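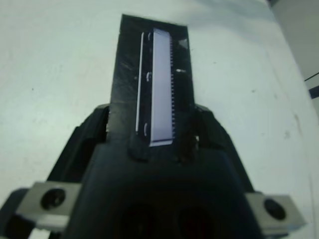
Week two of looking after the two-arm cell at Rodesthorpe and I'm still not convinced by the "no maintenance" line. The grip pads on these fingers want looking at every 300 cycles, whatever Prukura's leaflet says. Flat parts are the test. A black plate held upright in the jaws, scuffed and scratched down its face, tells you very little about whether the grip is any good. I check the fingers, not the part.

Leaflet says grip force is "self-adjusting". Mine adjusted itself downwards for 11 shifts until I put it back by hand. 300 on the force setting, both arms, and I write it on the cabinet door now.

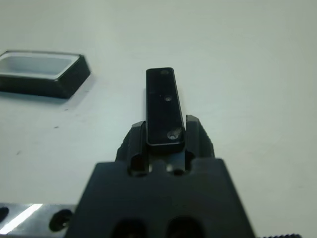

Damir Golob reckons I'm blaming the wrong thing, and that if the finger screws are a quarter turn out then no force setting will save you. Fair. I did the screws first – all of them, left arm then right – and one was slack. One. That doesn't explain both arms drifting.

Next suspect is the wrist zero. The Luik manual has you do it with the arm folded. Rollside's people do it stretched over the table, and I've gone with them for now. 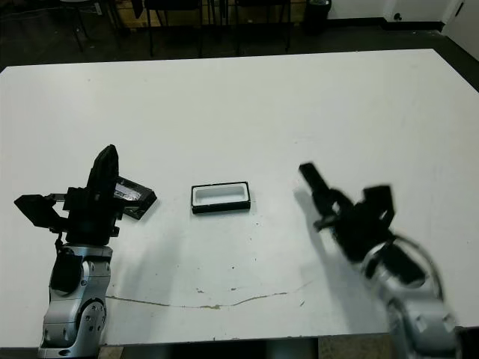 Stretched out, any slop in the joints shows up at the fingertips, so you know what you've got. Folded, you get a lovely number and a bad pick. I did it 4 times per arm and kept the worst result.

And no, I won't be fitting the "smart" pads. Same rubber, dearer bag.
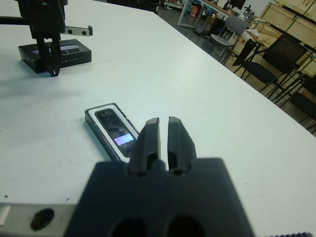

Cables are next. I want a bit more slack at both wrists before I believe any zero I've set. If it still drifts by March I'm asking for the old controller back.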